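Search this site Search Go

Desk resets after the handover
2022-11-17

Since September the desk resets at Nendden have been moving from people to an automated cell. Yusri Menon ran them by hand for 7 years and now writes the task specs. The first covers one mouse, one pad and a bench that stays cluttered.

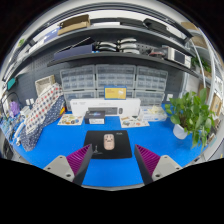 What the spec says

Approach from the front, one finger on each side of the mouse, close, lift, place. A person does this without a spec. Yusri's runs to 15 lines, and most of them concern where the fingers stop.

The pad is checked separately, with the mouse off it.
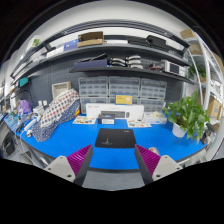 Black pad, blue bench, fingers open.

Hours have changed less than the job has. Resets took 60 minutes of a shift; reviewing logs takes nearly the same. Two people on the late shift like that. One asked to go back to packing and did. 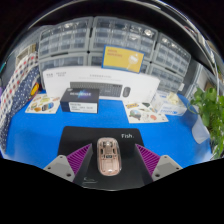 Pay grades are still unsettled. The log reviewers are graded as bench staff, and I think that is wrong. I have put it in writing to Skultel.

Recent posts
Label printers at Nolberg
Ngui shift tables, revised
Ticket 813, closed

Contact | Copyright | Back to top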